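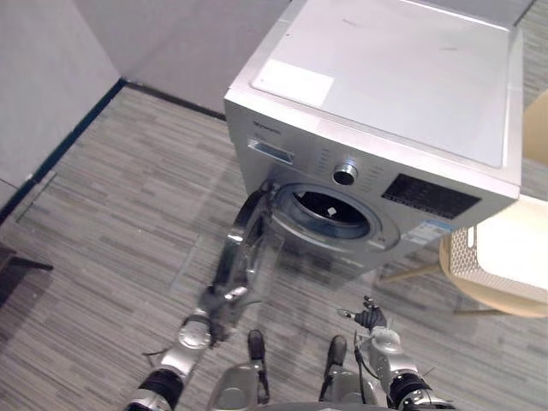
Uzor at the washer, door open.

Threads > Disis > Laundry handling

1/ Our question in June was small: does a wrist camera help the hand choose where to pinch soft cloth? Hok-lam Kao wrote the grasp scorer, I made the trials.

2/ Method — we train on 2392 short grasps, then test 50 new ones with the head view only and 50 with head plus wrist. Knit and fleece are both in the set.

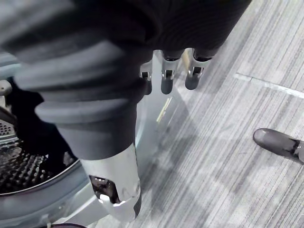

3/ Result
Head only: 10 good grasps of 50. With wrist view: 39 of 50. I did not expect such a difference.

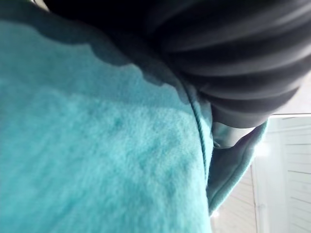
Seams and folded edges are where the scorer gives its highest values. Flat fleece is still hard for it — we will try a wider crop next.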